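私たちについて

プリヴィス(Privis)は、オフィスと小さな店舗の日常清掃、それから清掃道具の使い方の講習をしている会社です。代表は森川ともみ。事務所は商店街のはずれの二階にあり、一階は道具置き場と講習室になっています。階段が急なので、荷物の多い方は一階の呼び鈴を押してください。

はじまり

森川はもともと学習塾の事務をしていました。授業が終わると消しゴムのかすが床一面に散らばり、それを毎晩掃くのが仕事のひとつでした。備え付けのほうきは毛先が曲がり、ちりとりは口が欠けていて、掃いても掃いても細い線のようにごみが残りました。自費で道具を買い替えたところ、掃除の時間が短くなり、同じ建物のほかの店からも「うちも見てほしい」と頼まれるようになりました。それが今の仕事の元です。

最初の得意先は一階の文具店でした。次が歯科医院の待合室、その次が編み物教室です。どこも狭く、掃除機を出すほどではないけれど放っておくと散らかる、という場所でした。今でも私たちの仕事の多くは、そういう広さの部屋です。

社名のプリヴィスに特別な意味はありません。電話で聞き取りやすい名前をいくつか書き出し、当時手伝ってくれていた人たちに選んでもらいました。「プレビス」と書かれた郵便物もよく届きますが、それでも着きます。

していること

日常清掃

床の掃き掃除と拭き掃除、机と棚の上のほこり取り、ごみの回収、洗面台まわりの清掃を行います。週に一回から承ります。作業の時間帯は、開店前、閉店後、営業中のいずれでもかまいません。営業中にうかがう場合は、音の出る機械は使わず、ほうきとちりとり、モップで済ませます。

道具の見直し

今お使いの清掃道具を一通り見せていただき、そのまま使えるもの、手入れをすれば使えるもの、替えたほうがよいものに分けます。販売を目的にしたものではないので、全部そのままで大丈夫ですとお返しすることもあります。置き場所の相談もこのときに受けます。道具が出しにくい場所にあると、掃除はだんだん後回しになります。流しの下の奥に入れてあったほうきを入口の横にかけただけで、床の様子が変わった事務所もありました。

講習

ほうきの持ち方から始める半日の講習です。新しく店を開ける方、学校や学童保育の職員の方、介護施設の方がよく来られます。一回の定員は5名で、全員が実際に手を動かします。座って聞く時間は最初の20分だけです。

ちりとりの話

講習でいちばん時間をかけるのは、意外に思われるかもしれませんが、ちりとりです。ほうきの扱いは皆さんある程度ご存じなのに、ちりとりのほうは、置いて受けるだけのものと思われていることが多いようです。

まず、口を床にぴったりつけること。柄を持つ手が高すぎると口が浮き、低すぎると縁の真ん中だけが当たって両端に隙間ができます。膝を曲げて、手首ではなく肘の高さで調整すると安定します。床が板張りの場合は、板の目に沿って口を置くと、溝に入った砂を引っぱり出しやすくなります。

次に、最後に残る細い線です。掃き入れるたびに、ちりとりを手前に少しずつ下げます。一度に大きく下げると線が二本に増えるだけなので、指一本分くらいを目安にしてください。それでも残る粉のようなものは、湿らせた紙で押さえて取ります。
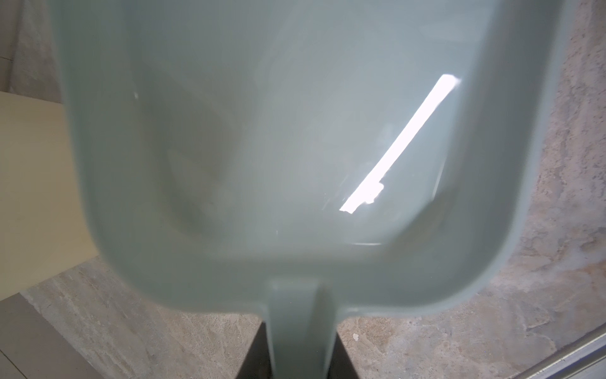

形については、底の深いものと浅いものとで向き不向きがあります。深くて角の丸いものは、集めたごみが歩いている間にこぼれにくく、中を拭くときも布が隅まで届きます。浅くて平たいものは、棚の下や机の脚の間に差し込むのに便利です。一つだけ買うのであれば、私たちは深いほうをおすすめしています。ごみ箱まで運ぶ途中でこぼして掃き直す、という手間がいちばん多いからです。

素材はプラスチックでも金属でもかまいません。プラスチックは軽く、ぶつけたときの音が小さいので、夜の集合住宅や、隣で授業をしている教室に向いています。冬の乾いた時期は静電気で細かいほこりが内側に張りつくことがあります。そのときは叩いて落とそうとせず、水で流すか、固く絞った布で拭いてください。叩くとほこりが舞い、口の縁も傷みます。

色の薄いものは汚れが見えるので、洗う時期がわかります。濃い色のものを選ばれた場合は、曜日ではなく使った回数で洗う目安を決めておくとよいと思います。

洗い方は簡単です。中身を捨て、ぬるま湯で流し、台所用の中性洗剤を少しつけたスポンジで内側と縁をこすります。研磨剤の入ったものは細かい傷がつき、そこに次の汚れが入りますので避けてください。洗ったあとは柄を上にして立てかけるか、穴があればかけて乾かします。濡れたまま床に伏せておくと、口の裏に床の汚れがつきます。

道具をどう選んでいるか

新しい道具は、仕入れる前に必ず自分たちの現場で使います。期間は三か月です。カタログの写真や寸法だけでは、柄の角度が手に合うか、縁が反ってこないかがわかりません。使った人は用紙に気づいたことを書き、次の人はそれを読まずに使って、また別に書きます。あとで突き合わせると、同じ箇所に不満が出ていることがよくあります。

ほうきは、毛の硬さの違うものを置いています。硬い毛は玄関と土間、中くらいの毛は板の床、やわらかい毛はタイルとビニール床用です。じゅうたん用のほうきは講習でお見せしていますが、常時の在庫はありません。

モップと雑巾は場所ごとに色を分けています。洗面所のものを客席で使わないための区別で、得意先にすでに決まりがある場合はそちらに合わせます。

人

森川ともみ(代表)
見積もりと初回の訪問を担当しています。初めてうかがう場所では、まず床にしゃがんで部屋の隅を見ます。驚かれることがありますが、隅を見ると、今の掃除がどの向きから行われているかがわかります。

レート・ヤウンゼムス(現場責任者)
日常清掃の割り振りと、新しく入った人の指導をしています。以前は宿泊施設の客室係をしていました。段取りの紙はすべて彼女が書いたもので、初版から何度も直されています。

トビアス・マルケッティ(道具の管理)
道具の点検、修理、在庫を受け持っています。割れた柄の交換や、ほうきの毛先の切りそろえは一階の作業台で行います。持ち込みの修理も受けていますが、金属製の折りたたみ式については部品がないことが多く、お断りする場合があります。

ニーマ・マコリ(講習)
半日講習の講師です。日本語のほか、英語とスワヒリ語で教えられます。日本に来てから働き始めた方の職場で、写真つきの手順書を作る仕事もしています。

ヨランダ・ハダド(事務)
電話とメールの窓口です。請求書の書式のご希望も彼女におっしゃってください。

このほかに、現場を回るスタッフがいます。ほとんどが近所に住んでいて、歩きか自転車で通っています。

講習室について

一階の講習室は、床を三つに区切ってあります。板張り、ビニール床、タイルです。それぞれで同じごみを掃いてみると、ほうきの力の入れ方がかなり違うことがわかります。練習に使うのは乾いた米、砂、紙くず、それに糸くずです。米は何度でも使えるのですが、砂と混ざると分けるのに時間がかかるため、米の練習を先にしています。

室内履きをお持ちください。冬は床が冷えます。飲み物は階段下の棚の前でお願いします。

講習が終わった後、お使いの道具を持ってこられた方には、その場で点検もしています。洗っていなくてもかまいません。むしろ普段の状態のほうが、どこに汚れがたまるかを一緒に見ることができます。

取引先と協力先

床材の相談はジルタリ(Jiltari)にお願いしています。ワックスのはがしや張り替えは私たちの仕事の範囲ではありませんので、必要なときはこちらをご紹介します。ほうきの一部はボアテン(Boateng)工房から仕入れています。柄の長さを指定できるので、背の高い方や、腰を曲げにくい方のための長柄のものもここで作ってもらっています。注文から届くまで、長いときはひと月半ほどかかります。

プラーキン(Prarkine)は同じ建物の三階にある学童保育です。夏休みの前に、子どもたちにほうきとちりとりの使い方を教えに行っています。今年は7月の予定です。子どもは大人より床に近いせいか、残った細い線を見つけるのが早く、教える側がやり直しをさせられます。

これまで

講習を受けた方は、今年の春で735人になりました。職場でまとめて申し込まれる方と、個人で来られる方はだいたい半々です。個人の方には、引っ越しを機に道具をそろえ直したいという方や、親御さんの家の片づけの途中だという方がいらっしゃいます。

日常清掃のほうは、人を増やさない範囲でお受けしているため、お待ちいただくことがあります。順番が来たらこちらからお電話します。途中で別の会社に決められた場合は、一言お知らせいただけると助かります。

お受けしていないこと

高いところの窓、エアコンの分解清掃、害虫の駆除、引っ越し後の一括清掃はお受けしていません。以前は窓も一部承っていましたが、脚立に乗る作業をやめたため、手の届く高さまでとしています。

薬剤を使う作業についても、台所用の中性洗剤、重曹、クエン酸で対応できる範囲までです。においに敏感な方がいらっしゃる職場では、お湯と布だけで行うこともできます。見積もりのときにお申し出ください。

見積もりとお申し込み

見積もりは無料です。電話かメールでご連絡いただき、日時を決めてから森川がうかがいます。その際、次のことがわかると話が早く済みます。

床の種類(わからなければ、そのままで結構です)
人の出入りが多い時間帯
今の掃除の回数と、だれがしているか
水を使える場所
ごみの出し方の決まり

間取り図は必要ありません。道具はこちらから持参しますが、置き場所があれば、そちらの道具を使うこともできます。その場合は、先に道具の見直しをさせてください。

講習のお申し込みは、開催日の3日前までにお願いします。空きがあれば前日でもお受けしますので、お電話でお尋ねください。当日の服装は、膝をついてもよいものなら何でもかまいません。

電話の受付は朝九時から夕方五時までです。現場に出ていて全員が留守のこともあります。留守番電話にお名前と番号を残していただければ、翌営業日までにハダドが折り返します。

このページの内容は2024年5月4日に見直しました。料金表は別のページにあります。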